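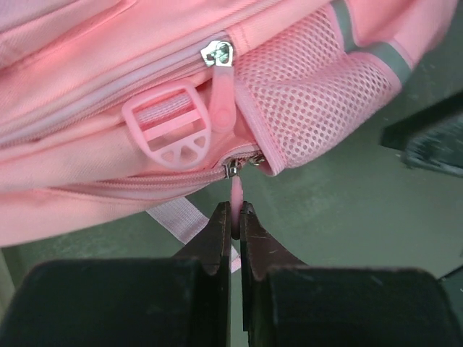

Procurement reviews of robot grippers still lean too heavily on payload and cycle time. The Tasberg comparison, completed in May, set those figures aside and asked whether a gripper could manage ordinary soft goods. A narrow zipper pull held between two tapered black fingertips, just below its slider, is a harder test than any steel block. The fabric around it wrinkles and shifts, and the pull itself offers very little to grasp. Across 404 attempts, the Nundinik fingers and the Kocabaş fingers were separated by 11 successes – a margin that their data sheets would not have predicted.

It is our view that buyers should ask for such trials before signing. Zurkbridge currently scores rigid parts at 70 percent of its total. That weighting should be reversed for any site that handles bags or clothing. A bench with two arms and one backpack is sufficient to begin.
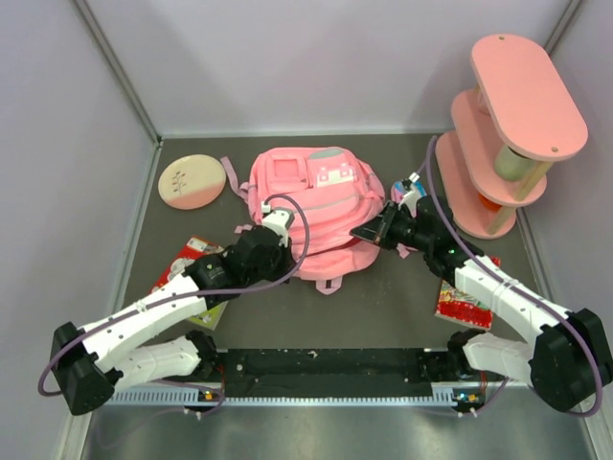

What Buyers Should Request

Suppliers should provide full attempt logs, including failures, together with the wrist camera views. A summary score alone should not be accepted.

44 shares
11 comments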